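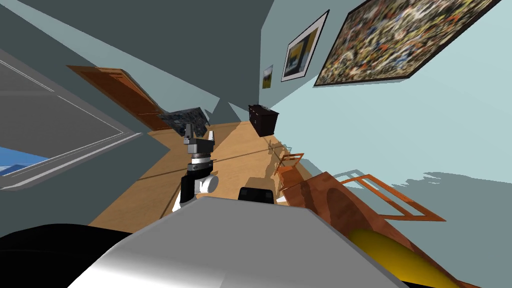
予算の話はいつも本体価格から始まってしまう、とSustorenの購買担当は言う。同社は来期、家庭向け作業の検証用にアーム付き移動ロボットを2台入れる計画で、先にシミュレーション環境の契約を済ませた。

「実機を買う前に、家具のある部屋で腕がどこまで届くかを見ておきたかったんです。椅子や机の脇で向きを変えられないなら、その機種は候補から外します」

候補に残っているのはWutaroとUncombeの2社。Wutaroは買い取りのみ、Uncombeは36か月のリースも選べる。担当者は今のところリースに傾いている。

「グリッパーの指は消耗品です。前の機種では予備を計上し忘れて、3月に別枠で申請しました。あれは通すのに苦労しました」

今回は保守と予備部品に本体価格の8%を充てる。比較に使う試行は機種ごとに約1,000回で、部屋の配置を変えながら回す。計算機の費用は研究費から出すという。

設置場所はPanicker棟の1階に決まったが、床の補修費をどの部署が持つかはまだ決まっていない。見積もりの再提出は木曜日が期限で、輸送費と保険料の欄が空いたままだ。

「保険は2社とも、まだ返事待ちです」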